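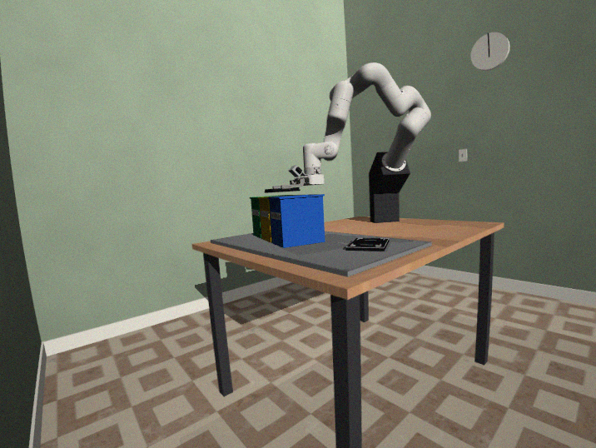
*Todness sim, wide view: arm, table, mat and the three boxes.*

Home | Docs | Open Day | Downloads

Search this project…

# Todness Open Day Demo Set

Recordings from our open day in May 2019, when we put the Todness simulator on the big screen and let visitors pick what the arm should try next. What a great day! People stayed way past closing, and one school group kept asking for "just one more run" (we gave them four).

The set holds 796 episodes. The arm works over one table, with a blue, a yellow and a green bin in a row, and every episode is rendered from more than one viewpoint. Lighting changes between views too, so please don't train on a single one and expect it to carry over.

- **Fluveo** renders the room, shadows and all. Floor tiles look lovely, and they are murder on naive segmentation.
- **Alva** is the motion planner. Visitors loved watching it bring the gripper in close to the bins.

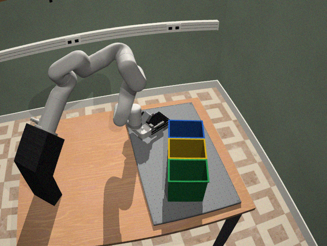
## Splits

- train: 605
- held out: the rest

## Known issues

Gripper state lags by one step in 28 episodes. Fix planned for October.

Questions go to Lorne Hiebert, who ran the demo desk and still loves talking about it.

This site uses cookies. Accept | Settings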